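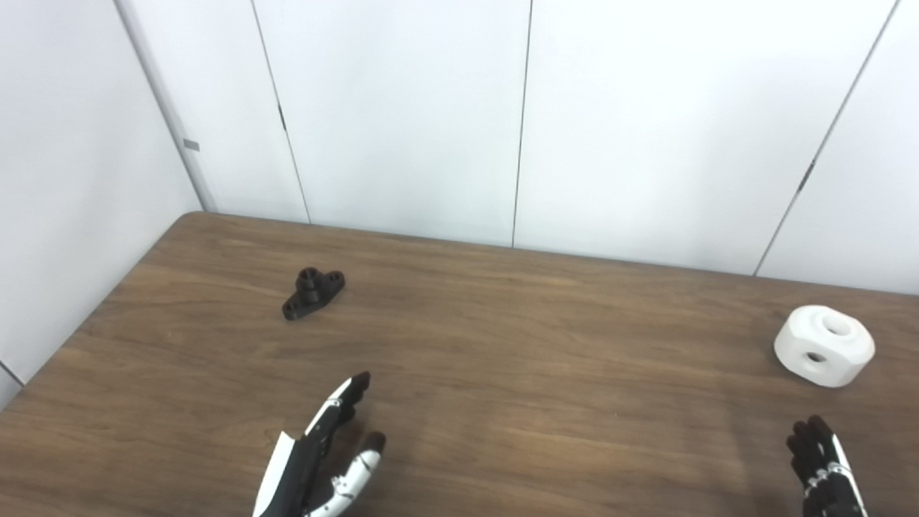

Fig. 4. Small black plastic part on a wooden tabletop.

4. Setting Up an Online League

4.1 Before You Begin

A league in Vendberg Football requires a registered Pivow account and a current copy of the game. Players using a guest profile may join a league but may not create one.

CAUTION: Creating a league replaces any unfinished league stored in the same save slot. Deleted leagues cannot be recovered.

4.2 Creating the League

1. From the main menu, select Online, then Leagues, then Create New.
2. Enter a league name. Names may not be changed after the first match.
3. Select the match length. The default setting is 2 halves.
4. Set the time limit for the pause menu. The default is 60 seconds; the shortest setting is 30 seconds.
5. Choose whether custom squads are permitted.
6. Select Confirm. An invitation code is displayed.

Note: The invitation code is also listed under League Details.

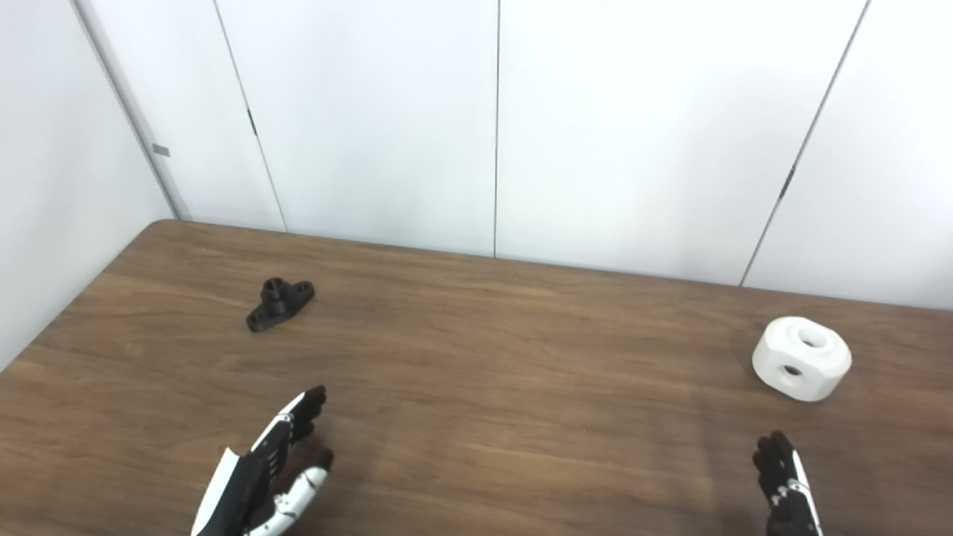
Romaniuk Interactive | Player Support Department

4.3 Inviting Players

1. Open League Details and select Invite.
2. Send the code to each player, or select names from the friends list.
3. When all players have accepted, select Lock League. The schedule is generated automatically.

Note: Leagues created on the Virov server are visible only to players registered in that region.

4.4 Disconnections

If a player loses the connection during a match, the score is held for two minutes. If the player does not return within this period, the match is recorded as a forfeit. The league host may order a replay from the Results screen. For custom squads, see Section 5.

Document revised 28 May 2018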